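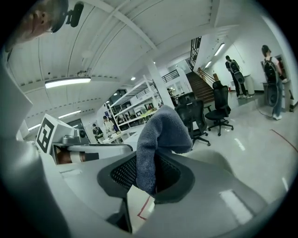 **Baltby Shared Workshop - Members' Forum**
**Section: Furniture and Fittings**
**Topic: Towels on the mesh-backed chairs**

**Facilities_Baltby** (moderator)
Sat 5 October

Members are asked to note the following arrangements for the black mesh chairs on the main floor.

1. Towels may be draped over a backrest during a session. They are to be removed at the end of it.
2. Damp towels must go on the drying rail under the mezzanine and must not be left on a chair overnight.
3. Chairs are to be returned to the bay marked on the floor plan, with the backs facing the wall.

Comments are invited before the revised house rules are issued.

---

**quillwort64**

I should like to register an objection to item 2. The drying rail is full on most evenings, and a single terry towel takes up a good third of it when hung properly. Until a second rail is provided, the rule cannot reasonably be kept.

---

**Loloteo_bench**

Our group supports item 2 as drafted. Two of the chairs we used in April had a stale smell in the mesh, and washing them took most of a morning. Mesh dries well enough when air can reach both sides - a folded towel prevents this on one of them.

---

**quillwort64**

The smell came from the seat pads, as was reported at the time. The backrests were perfectly clean.

---

**Loloteo_bench**

With respect, the pads and the backs were both washed. The water was grey in each case.

---

**hallam_rd_13**

May I ask whether item 1 covers hand towels only, or bath sheets as well? A larger towel tends to slide off unless it is folded over the top edge, and it then trails on the floor behind the chair.

---

**Facilities_Baltby** (moderator)

Item 1 covers towels of any size, provided that no part of the towel touches the floor. The wording will be amended to say so.

With regard to the rail, a quotation has been requested from Gruleck for a wall-mounted unit 900 mm wide. No date for installation can be given at present.

---

**Ejigu_joinery**

Members may wish to consider the handrail of the wooden staircase before any money is spent. It is long, and it receives warm air from the main floor.

---

**Facilities_Baltby** (moderator)

The handrail must be kept clear at all times. This is already set out in the existing rules and is not open to consultation.

---

**Ejigu_joinery**

Noted, and withdrawn.

---

**quillwort64**

If the Gruleck unit is ordered, I am content for item 2 to stand. I would ask that it take effect on the day the rail goes up and no earlier.

---

**Loloteo_bench**

We would prefer the rule to apply at once, with members taking damp towels home in the meantime. A carrier bag is sufficient.

---

**Facilities_Baltby** (moderator)

Both positions have been recorded. Items 1 and 3 take effect immediately. Item 2 is deferred until the quotation has been received, and this topic will remain open for further comments on that item only.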